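Workshop notebook – Sterow, small business growth program
Wednesday, September 18, 2024

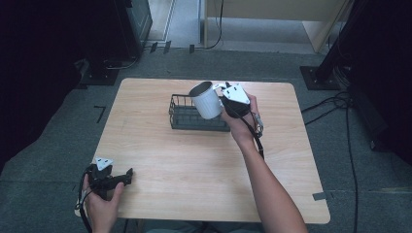

Continued from the last page, where I stopped at the question of the price for the monthly plan. I spent the morning on it again and I write down what I have, so Huia can read it before she talks to Grimshaw.

The situation now. We sell the bookkeeping help to owners with one to five people. The old offer is a one-time setup and after this the client pays by the hour. Owners do not like the hour price. They told us this in the January calls and they told us again this month. They do not call us when they have a small question, and then the small question becomes a big one at tax time. So the hours come all together, in the worst weeks of the year, and the client is angry about the bill.

The monthly plan should repair this. One fixed price, questions included, one review call every month.

Numbers (from the sheet "plan B", second tab, not the first tab, the first one is old):
– mailing list today: 2945 contacts
– contacts who opened the last three letters: 78 percent of those who got them, but I do not trust this number. Some mail programs open the letter by themselves and the tool counts it as a person.
– replies to the letter about the monthly plan: 5

Five replies is very few. I read them two times. Two persons ask the same thing: what happens if I stop after three months, do I lose my files? We did not write one word about this in the letter. Our mistake, easy to correct. One person wanted to know if we work with restaurants (yes). One asked for a discount. The last one is from Punemach, and she only wrote "call me", so I called her.

Notes from the call with Punemach: she has the business for nine years, repair and service of sewing machines. Last year she took a second workshop and says it was too early. She did not have a problem with customers, she had a problem with cash in the weeks between buying parts and getting paid. She would pay for somebody who looks at this every month and tells her "wait" or "go". The word bookkeeping does not interest her. She said it makes her tired. I think we should listen to this.

Idea for the next letter: put the cash question first and the bookkeeping second. Title maybe "Can you afford the next step?" Huia wrote in the margin of my draft that it sounds like a bank. She is right, but I don't have a better one yet.

About the limit. Grimshaw wants to put 3000 as the maximum number of transactions per year in the basic plan. I looked at our present clients and most of them are far under it. Jivura is over, but Jivura is a shop with many small sales, and their transactions are nearly all the same type. It takes us less time than a client with few but strange ones. So the limit measures the wrong thing. I would prefer to count bank accounts and employees. I did not tell Grimshaw yet, I want Huia to check my reasoning first.

Correction to the entry of last week: I wrote that the referral letter brought no new clients. It brought one, it was filed under the name of the owner and not of the firm. I changed the sheet.

To do
– write the paragraph about stopping the plan and keeping the files (me)
– ask Jivura if we can use their words on the website, with name or without
– new title for the letter (Huia, or both)
– test letter to a small part of the list before we send it to everybody
– find out how the mail tool counts the opens, there must be a help page

Open question, for later: do we offer the plan also to the old hour clients, or only to new ones? If we offer it to all, some will pay less than now. Huia says they will stay longer. I would like to see the figures for two quarters before I believe it – the sheet has only one quarter at the moment, and August is missing in it.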